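Young organizers trade notes at the Hornum civic weekend

Our spring civic weekend in Hornum filled up faster than any we've run, and we are still buzzing about it! In the end 42 young people came, from student councils, village youth boards and two brand-new groups in Grarby that had never sent anyone before. The youngest was 16 and gave one of the best talks of the whole program.

Friday evening was for getting to know each other, and then it was straight into the workshops. We ran seven of them, on everything from reading a town budget to keeping a meeting on track when half the room wants to talk about parking. The budget session was so popular that we moved it into the big hall and ran it again after lunch. If you have ever tried to find the line for playground repairs in a 400-page document, you will understand the cheer that went up when the group from Grarby tracked it down.

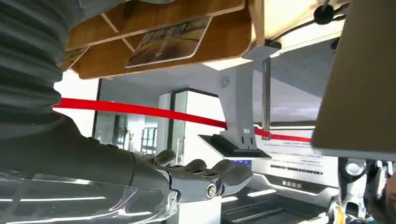
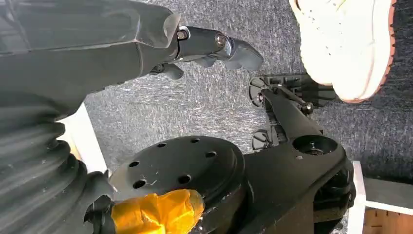
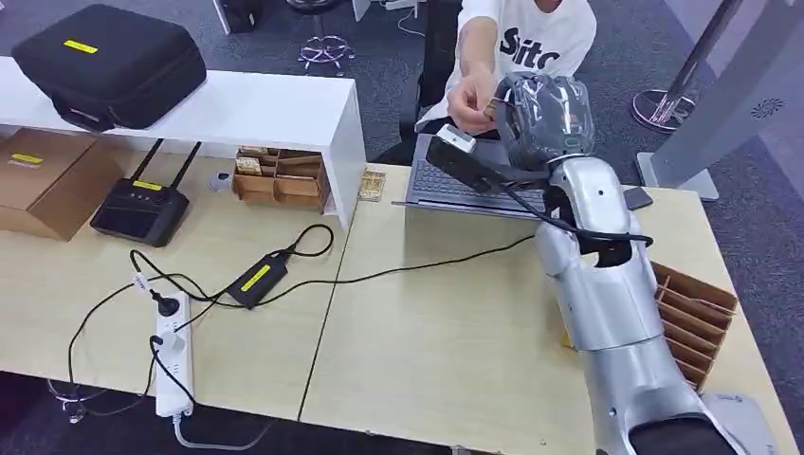

Robot arms seen close up in the first two pictures, and a silver arm over a desk with an open laptop in the third.

Sunday belonged to the mock assembly. Each table took on a real question – late buses, voting age for local boards, what to do with the old Pillay mill – and had 44 minutes to agree on a proposal that the others could question and vote on. The mill debate ran well over and went on into the coffee break (sorry to those who missed the good cake). The proposal that passed asks for a year of open evenings there before any decision on selling, and the group is now writing it up to send to the town council.

What we loved most was how quickly people started making plans of their own. The Stimari youth board has already offered to host a follow-up day in August, with a session on working with local newspapers and another on bringing in people who think politics isn't for them. Both ideas came out of the feedback cards, so thank you for filling them in!

Places for the Stimari day are free, and lunch is included. You don't need to have been in Hornum to come along, and first-timers are very welcome. Sign-up opens on Monday through the usual members' page. Tell us when you register if you need help with travel or want to share a ride from Grarby.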